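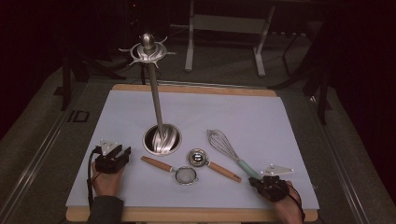
5. Teaching the hook-up task

By now the hand units are strapped on and the base station has stopped complaining. This section covers the first recording for the Sostard arm: picking up kitchen utensils and hanging them on the stand. We chose it because it sounded easy. It was November and we were young.

5.1 Lay out the table

1. Spread the paper sheet over the board and smooth it flat. Creases confuse the depth reading, and will go on to confuse you.

2. Stand the rod in its hole. A slight lean is fine. Dougal Pringle spent an evening getting ours upright and the arm did no better for it.

3. Put the strainer, the infuser and the whisk in a loose row in front of the stand. Leave a hand's width between them.

Note: Do not line the utensils up with a ruler. Iñaki Gallardo did, and the arm learned to pick things up only from Iñaki's table.

5.2 Check the hand units

4. Make sure the white marker plates are clean and that your sleeves are clear of them. A cuff over the dots will lose tracking at once, though the software may take a while to mention it.

5. Run the cables away from the utensils, then move both hands as far as the stand and back. If anything tugs, start this step again.

Caution: Tighten the straps until the units stop sliding, then stop. You will want your fingers later.

5.3 Record

6. Rest both hands on the sheet and press the foot pedal. Wait for the beep.

7. Pick up one utensil by the handle, hang it on the crown at the top of the rod, and return to rest. Move at the speed you would like the arm to move – it copies hesitation beautifully.

8. Press the pedal again to save. Lay the utensil down somewhere slightly different and repeat.

Our first usable set took 71 takes. Visitación Zabala has asked us to point out that 3 of them were hers and that those were the good ones.

Note: If the log shows error 3859, the two hands have been swapped. Swap them back in the Cemov settings page, restart the recorder and go back to step 6.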